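Hand-held gripper (upkeep)

A hand-held gripper is a pair of powered-by-hand jaws that somebody carries around and closes on things, and the motions later get used to teach a robot arm. I look after the ones at Nostoston, so this entry leans on what I do at my own bench – other shops will have their own habits!
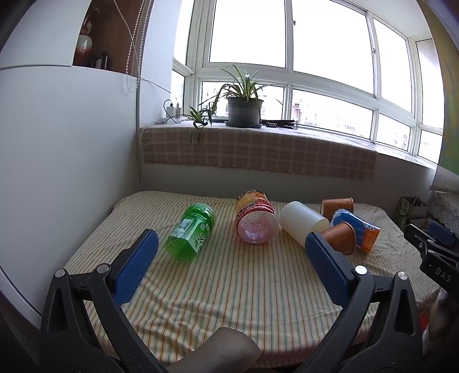
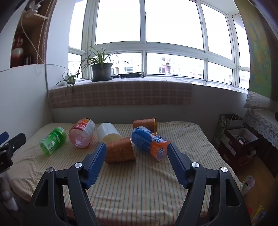
Most of my upkeep time goes into the finger pads, because they're the part that touches everything. I wipe them with a barely damp cloth after each session and look them over under a lamp every 300 grips or so. On a pad with a fine diamond pattern, like the blue ones in the first picture, lint and label glue settle right down in the grooves, and a soft toothbrush gets them out (a stiff one chews up the pattern, ask me how I know). I swap pads in pairs, left and right together, and write the date in the log.

Pivots come next. I open and close the jaws slowly with the tool upside down and feel for grit. If one side drags, I back the screw off a quarter turn, clean around the head, and snug it up again by hand – please don't use the power driver! Tuncay Demirtaş, who trained me in June, liked to leave the jaws open for 30 minutes afterward and then check them again, and I still do it his way.

The last job is the closing check. Both fingertips should meet evenly on a strip of paper and hold it when I tug. When they don't, I start over at the pivots.

See also: Plondell pad kit, spare parts list 715.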